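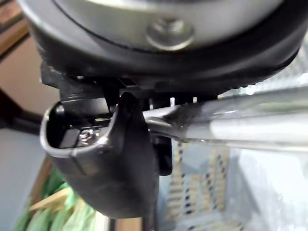

Llevo dos años dándole vueltas a las reglas de trabajo de nuestro pequeño laboratorio de manipulación y por fin tengo una versión que me gusta. Se llama Hurkmont (el nombre lo heredamos de una carpeta vieja y ya no hay quien lo cambie) y cabe en una hoja por las dos caras. La anterior, Lekach, tenía diecisiete páginas y la leíamos el primer día y nunca más. Me apetecía contar qué ha quedado dentro, porque me lo he pasado en grande escribiéndola y porque cada vez me escribe más gente que monta su primer puesto de teleoperación y no sabe por dónde empezar.

La primera regla es la que más discutimos: antes de cada sesión se revisa la garra con la vista y con la mano, con el brazo parado y la parada de emergencia pulsada. Tornillos, dedos, soporte, cables. Parece poca cosa, pero un dedo con holgura estropea una tarde entera de grabaciones y lo peor es que te enteras al final, cuando repasas los datos. En Bangera, el proyecto anterior, tiramos 60 episodios por eso mismo. ¡60! Todavía me duele. Ahora el par de apriete está escrito en la hoja y el que revisa firma con sus iniciales.

La segunda va de velocidad. Mientras haya una persona dentro de la zona, el brazo se mueve como mucho a 200 milímetros por segundo, y punto. Es un límite nuestro, de la casa, y si trabajáis con otro robot tendréis que hacer vuestra propia evaluación de riesgos. A mí me gusta ir despacio también cuando la zona está libre, por lo menos en las primeras repeticiones de una tarea nueva. Se aprende muchísimo mirando cómo se acerca la garra a un asa.

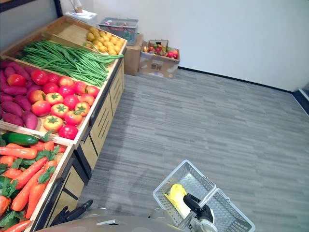
La tercera regla es mi favorita y se llama «estado inicial escrito». Toda tarea arranca de una disposición que otra persona pueda repetir leyendo el papel, sin preguntar a nadie. Antes poníamos cosas como «estante con verdura» y claro, cada uno lo entendía a su manera. En la tienda de prácticas la ficha baja al detalle: tomates junto a los boniatos, judías verdes en la bandeja de más allá con los frutos amarillos, zanahorias delante con el pepino detrás, y también qué sección se queda sin nada, que un hueco es tan parte del escenario como lo demás. La cesta blanca tiene su propia línea, con lo que lleva dentro y qué brazo la sujeta. Si algo cambia a mitad de sesión, se abre ficha nueva. Cuesta roughly nada en papel y ahorra discusiones de horas.

Relacionado con esto, una costumbre que recomiendo con entusiasmo: guardar las fichas junto a los datos, en la misma carpeta y con el mismo nombre. Nosotros usamos Tillico, un programita casero que bloquea la grabación si falta la ficha. Al principio todo el mundo lo odiaba. Yo la primera.
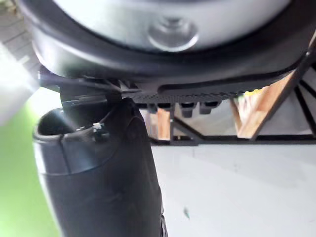
La garra vista desde la muñeca, con la estructura negra al fondo.

Cuarta: las cámaras de muñeca se comprueban antes de grabar y cada vez que alguien toca el soporte. Miramos tres cosas, que son encuadre, enfoque y exposición. La exposición es la traicionera — un brillo fuerte en un lateral se come el detalle y en la pantalla pequeña ni lo notas. Pedimos abrir un fotograma a tamaño completo y mirarlo con calma. También se anota si la cámara es la izquierda o la derecha, que una vez las tuvimos cruzadas toda una mañana.

Quinta: manos fuera mientras el robot tenga potencia en los brazos. Si se cae una pieza, se para, se recoge y se rearma. Aunque sea un segundo, aunque esté lejísimos. En marzo añadimos que el operador tiene que decir «paro» y «armo» en voz alta, y ha sido el mejor cambio de todos. Suena un poco a submarino, pero me encanta. 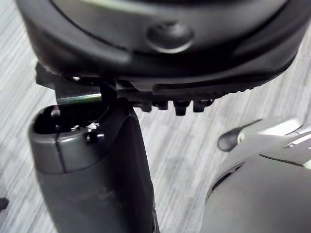 Otra toma desde la muñeca, sobre la moqueta.

La sexta es corta: descansos. Turnos cortos y dos personas por puesto, una manejando y otra vigilando, que se intercambian. Quien vigila no mira el móvil ni etiqueta datos a la vez. Cuando estás cansada empiezas a forzar los agarres y eso se ve luego en las trayectorias, tirones y correcciones por todas partes.

Y queda lo que no tengo resuelto. No sé todavía cómo escribir una buena regla para los episodios fallidos. Ahora mismo los guardamos todos con una etiqueta de motivo, pero cada operador usa las etiquetas a su aire y la mitad acaba en «otros». Si alguien tiene una lista de motivos que le funcione, que me la deje en los comentarios, por favor, que la pruebo la semana que viene y os cuento.

31 ago 2022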